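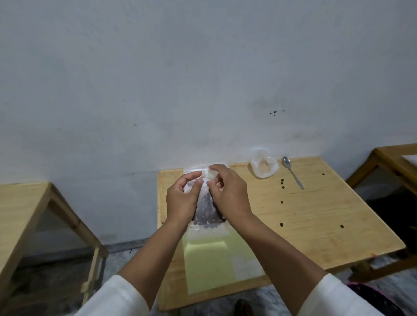

Dosing by spoon vs. dosing by scale

vudport_gs
I portion beans ahead of time so I don't have to weigh anything at 6 in the morning. For the last 12 doses I compared a spoon count against the scale and the spoon was consistently worse. The beans go in a clear zip-lock, and every time the seal is worked a few strays end up on the table to the right of the bag, six of them in my case. That is close to a gram of a dark roast, enough to move a small brew. Does anyone have a transfer method that keeps the beans contained?

flodia
Fold the bag opening outward into a collar before you scoop. The zip track catches beans on the way out. Also, don't lay the spoon flat in the bag; go in at a steep angle and lift slowly.

Said Shawky
Disagree with the collar. It makes the bag lean. Decant into a rigid jar once and spoon from that. I measured retention in a Sadberg jar for most of September and lost no beans.

vudport_gs
A jar adds headspace, which I want to avoid. I spoon from the bag into a plastic cup, then tip the cup into the grinder. Cup step attached.
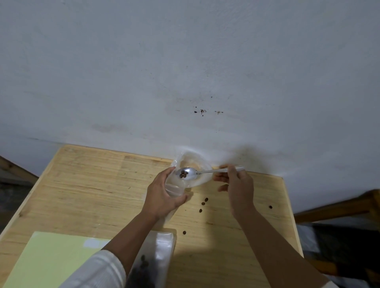
Three beans on the spoon, cup tilted slightly toward the wall.

Naima Abdel Hamid
Three beans per lift is your problem. A dose of mine is 212 beans, so at that rate you would be there all morning. Use a coffee scoop for the bulk and keep the spoon for the last half gram.

vudport_gs
Only the final adjustment is done that way. Bulk is poured.

flodia
Then the strays come from the pour or the seal. Put a tray with a lip under the whole thing. Paper under the bag won't stop anything that rolls.

Said Shawky
Tray, agreed. Still say jar. Headspace over a week is not measurable in the cup.

Naima Abdel Hamid
It is measurable by day five with a light roast. With a dark roast I would not argue.

vudport_gs
Ordered a rimmed tray from Rivadeneira. Will rerun the 12 doses with the same bag and post the weights.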